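Where the grip force went

Posted August 30, 2026
Filed under: grippers, faults

The short version is that a width signal stopped meaning what I thought it meant, the replay on the arm closed too far, and a clear plastic lid cracked at the corner. Nothing expensive was damaged. It took me most of two weeks to find out why, and the cause was a part I had replaced myself and not logged.

Background for anyone who hasn't read the earlier posts. I record household tasks with a pair of hand-held grippers, one per hand, and replay them on the two arms at the Rindadgate bench. The task in this case is handling container lids: pick up by the rim, stand it up, pass it to the other side, put it down. The fingers are printed linkages in black with brass threaded inserts, and each fingertip is a block screwed on through two small holes. The recording and alignment software is Bistero, which I maintain more or less alone, so every complaint in this post about Bistero is a complaint about me.

The failure came on episode 204. The left arm took the lid by the ridged edge, as it had in the episodes before it, and kept closing. The commanded width was 2 mm below what the same grasp had asked for the week before. On a soft object this would pass without notice. On a stiff molded rim it means the motor pushes against its current limit until something gives, and what gave was the corner. There was a short sharp noise and a crack running inward from the curve. I hit the stop. The arm held position, as it should, which meant it also went on squeezing until I cut drive power separately.

That second point is the safety matter and I will come back to it.

My first suspect was the encoder. I opened and closed the gripper through 100 cycles by hand against a steel spacer and the reading repeated perfectly. My second suspect was time alignment, since a late width signal can put a closing motion in the wrong place. The logs showed no offset worth mentioning. My third suspect was the arm side, so I swapped the left and right drive units. The fault stayed with the recordings and did not move with the hardware, and that should have sent me back to the hand-held tool right then. I spent three more days on the drive firmware anyway.

What I finally did was go back to the tool and repeat the grasp slowly, lid upright, rim pinched between the pads, watching the fingertips and ignoring the screen.

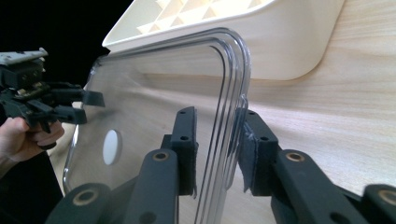 The width estimate in Bistero comes from the linkage angle. It assumes two rigid fingertips and a fixed pad thickness, and the pad thickness is a single constant in a config file. When I put new felt on the tool, I used a sheet from a different roll, a Skuvberg one, thicker and a good deal softer than the old Zürcher stock. The constant stayed at the old value. So did the matching pads on the arm.

Two errors follow from that. The first is the plain offset, and it works in the safe direction: thicker felt holds the fingers farther apart, so the recorded width comes out too large. This is why I had ruled the felt out early on. If anything, I reasoned, the replay ought to grip too loosely.

The second error is the one that broke the lid. Bistero has an automatic zero step at the start of each session. You close the empty gripper, it reads the linkage angle, and it calls that angle zero. With soft felt, how far the gripper closes depends on how hard you squeeze. On the day in question I evidently closed it gently, and the zero was taken with the felt barely compressed. During the grasp itself I was pressing much harder, against narrow ridges that sink into the felt far more than a flat pad face does. Every recorded width then came out too small by the difference. The arm, with its thin hard pads, went looking for a width that the plastic was occupying.

I confirmed it by zeroing the tool at light, medium and hard squeeze and repeating the same grasp each time. The spread accounted for the full error with a little left over.

The fixes, in the order I made them:

Zeroing is now done against the steel spacer, with the felt peeled back. It is slower and it is annoying, and the software refuses to start a session without it.

Pad material is a required field in the session header. An empty field stops the recording.

The replay has a contact check. If motor current climbs while the measured width stays put, the command is clamped at the measured width. I set the trip at 300 mA after some trial and error on spare lids. It is conservative and will drop heavier objects.

The stop behavior is changed. Holding position is the right response for an arm that might fall, and the wrong one for a gripper with something brittle or someone's finger in it. The two used to share one stop state. Now the arm joints hold and the gripper goes to low current. It may let go of whatever it has, and I accept that.

I have not thrown away the affected recordings. For most of them the zero can be recovered from moments when the gripper was fully closed on nothing, and where it can't, the episode is marked and left out of replay. The script for this is ugly and will go in the repository when it has had a proper test.

One thing remains open. The felt wears, and worn felt is thinner and compresses differently at the ends than in the middle. I have no measurement of how quickly that happens. For now I change the strips on a schedule and write it down – on paper, next to the tool. A wear test is planned for October, if the new pads arrive by then.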